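Things to Know: Why Do Some Things Float?
Home » Science at Home » Water » Float or Sink

Drop a coin into a bowl of water and it goes straight to the bottom. Drop in a cork and it bobs on the top. The cork may even be bigger than the coin. So size can't be the whole answer.

This page is about what makes things float or sink. You can read it first and then try the tests, or do the tests first and read afterward.

Heavy for its size

People often say that heavy things sink and light things float. That is partly right. A pebble sinks and a feather floats. But a big log can weigh more than a grown-up, and it floats. A grain of sand weighs almost nothing, and it sinks.

What matters is how heavy a thing is for its size. The word for this is density. Think of two boxes that are exactly the same size. One is full of popcorn and the other is full of stones. The box of stones is heavier, so it is denser. There is more stuff packed into the same space.

Water has a density too. If a thing is denser than water, it sinks. If it is less dense than water, it floats.

The water pushes back

When you get into a bathtub, the water goes up the sides. Your body has taken up some of the space where the water was, and the water had to go somewhere.

The water also pushes on you. It pushes from every side, but it pushes hardest from below. This upward push is called buoyancy (say BOY-un-see). You can feel it if you take an empty plastic bottle with the lid on and try to hold it under the water. It is hard to keep down. When you let go, it pops up.

Anything you put in water gets an upward push. The push is as strong as the weight of the water that was moved out of the way. If the thing weighs more than that water, the push is too weak to hold it up and it goes to the bottom. If it weighs less, it rises until it is floating.

A floating thing always has some of itself under the water. A piece of foam sits high, with most of it in the air. An ice cube sits low, with just a small part showing.

Air makes a difference

Air is very light. A thing with a lot of air inside it takes up plenty of space without weighing much. This is how a steel ship can float. A solid lump of steel would sink, but a ship is a big hollow shape with rooms full of air. If you count the steel and the air together, the ship is light for its size.

The ferry at Cutgate is made of steel and carries 27 cars across the lake at a time. When the cars drive on, the ferry sinks a little lower in the water. When they drive off, it comes up again. There are numbers painted on the side near the front, and you can read them to see how deep the ferry is sitting.

Foam is full of tiny bubbles of air. Wood has tiny spaces in it too, and most kinds of wood float. A few kinds are so dense that they sink.

What to use for the tests

You need a sink or a large bowl, a tray, a towel, and some small things that can get wet. Ask a grown-up before you fill the sink. Never leave a sink or bowl full of water when small children are around, and empty it when you are done.

Look for things that are different from each other. A ball, a seashell, a rubber duck, and a block are a good start. You could add a spoon, a bottle cap, a crayon, a grape, or a key. Don't use anything with a battery in it. Put everything on the tray next to the sink so you can find it.

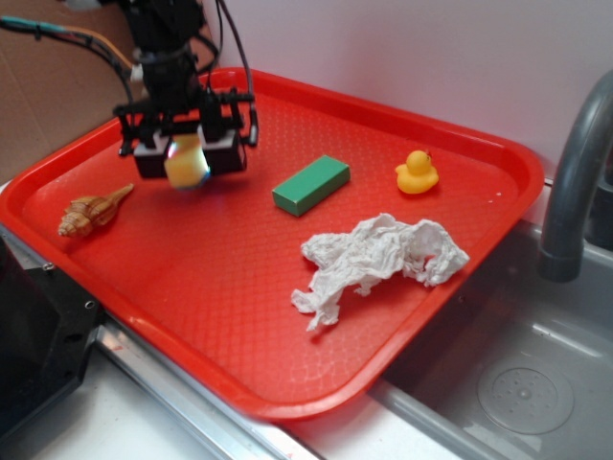 Before you start, make a chart with three columns. Write the name of each thing in the first column. In the second, write what you think it will do. Leave the third column blank until you have tried it.

Test one: one at a time

Put the first thing on the water gently. Don't throw it, or it may go under and come back up, and that can be confusing. Wait until it stops moving. Write down "float" or "sink." Take it out, dry it, and go on to the next.

A seashell can be tricky. Shell is denser than water, but a curled shell may have air caught inside. Tip it under the water and watch for bubbles. Does it act the same way after the bubbles come out?

A rubber duck is hollow, so it floats. If yours has a hole in the bottom, squeeze it under the water and let it fill up. Put it back on the surface and see how low it sits now.

Test two: change the shape

Roll a piece of modeling clay into a ball and put it in the water. It sinks. Now dry it off, press it flat, and turn up the edges to make a little boat. If the sides are high enough and there are no holes, it will float. You have the same amount of clay, but the boat shape pushes more water out of the way.

Test three: salty water

Fill a glass with warm water and put in an uncooked egg. A fresh egg goes to the bottom. Take it out with a spoon and stir in salt, a spoonful at a time. Put the egg back after each one. Salt makes the water denser, and at some point the egg will start to rise. Wash your hands after you touch the egg.

Words on this page

Buoyancy: the upward push of water on a thing that is in it.
Density: how heavy a thing is for its size.
Hollow: having an empty space inside.
Surface: the top of the water.

More in Water: Why Is Ice Slippery? | Where Does Rain Go? | How the Dorkellow Canal Locks Work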